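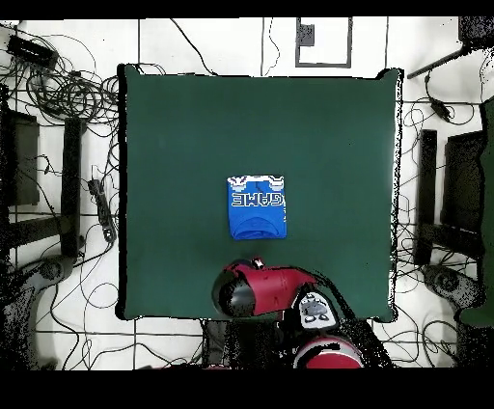 A folded blue T-shirt with the word "GAME" on the front.

What is a fantasy quest?

Wodcombe Library Service – Junior Readers
Updated September 28, 2022

A quest is a long journey that a character makes for a reason. The character may be looking for a lost object, a missing person or the answer to a question. Many fantasy books are built around a quest, and so are many games and films.

This page explains how quest stories work. It has been written for readers in the middle years of primary school. Words in our word list are explained at the bottom of the page.

How does a quest begin?

Most quests begin at home. The main character usually lives an ordinary life, and then something changes. A letter arrives, a well dries up or a stranger comes to the door. Writers call this moment "the call".

Some characters say yes to the call straight away. Others refuse at first. In The Lamp-Keeper of Arai, by Bronwyn Henare, a boy named Tam is asked to carry a flame across the mountains. He says no 3 times before he finally packs his bag.

Who goes on the quest?

The main character is called the hero. A hero can be a girl, a boy, a grown-up, an animal or a creature the author has made up. Heroes do not have to be strong or brave at the start of the story.

Friends who travel with the hero are called companions. Each one can often do something the hero cannot. Tam travels with a goat who remembers every path she has walked on, and an old map-maker who can no longer see his own maps.

What makes the journey difficult?

If Tam reached the far side of the mountains on the first page, there would be very little to read. Authors place obstacles in the way. An obstacle may be a place, such as a flooded river or a dark forest. It may be a person or a monster. It may also be a feeling, such as fear or jealousy.

There is often a villain, who wants the hero to fail. A good villain has reasons. The Queen of Plinthorpe wants to put out Tam's flame because its light keeps her people from sleeping.

What is an invented world?

Many quests take place in a world that does not exist. The author must decide what the weather is like, what people eat and how magic works. Magic needs rules. In Renudano, the country where Tam lives, a spell can be used only once, and the person who speaks it forgets the words.

Authors often draw a map before they start writing – this helps them remember how far apart places are and how long it takes to walk between them.

How does a quest end?

The hero may find what he or she was looking for, or may find something different. Many heroes then travel home. Home may look the same, but the hero sees it in a new way.

Try it yourself

Draw a map of your own country on a sheet of paper. Mark where your hero lives and where the quest will end. Put a river, a town and one dangerous place between them. Then write the first page of the story.

Word list

Companion: a person or animal who travels with you.
Obstacle: something that blocks the way.
Quest: a long journey made for a reason.
Villain: a character who works against the hero.

Text by Delwyn Trevaskis, Children's and Youth Services. Teachers may copy this page for classroom use.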